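Journal > 2020 > December > Can the machines do my chores yet

12/18/20

Up at six, oatmeal, then a long call with Ileana Stanciu about the arm. She wants to know if I still think a machine will be picking up after my kids before they leave for college. I said I'd write down what I think today and look at it again next October.

The tidying problem is the one I care about. Vacuuming a bare floor is mostly solved. What's on the floor first is the hard part, and a gray bin full of mixed junk is a fair stand-in for it. A toy brick has flat sides and stays put. A spoon lying under an action figure is another matter, and so is anything soft.
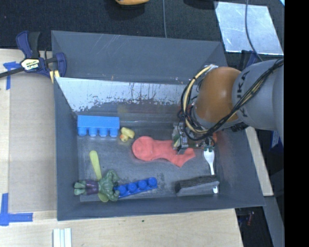
I timed myself on the same chore at home before lunch. The toy box in the den took me 22 seconds to empty onto the rug, and I was talking to my sister on the phone the whole time. I didn't think about any of it. My hand just closed on whatever was there. To get an arm to do that you have to settle where to grab, how hard, and what to do when two things come up together.

Lăcrămioara Mocanu is more hopeful than I am. She says the shop floor will get there first, with one kind of part coming down the line all day, and houses later. I agree with her on the order. We don't agree on the years. She says two, and I said six and felt generous.

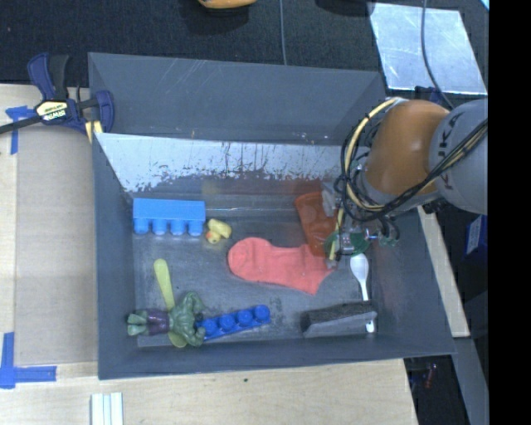 KUKA arm over the bin, with the duck, Hulk and the bricks.

Laundry is further off than toys, I think. Folding especially. I would pay real money for matched socks.

Need to call Ileana back Monday about the Grorkwood visit. Leftover soup for dinner, two loads of wash, all by hand.

2 comments | 6 shares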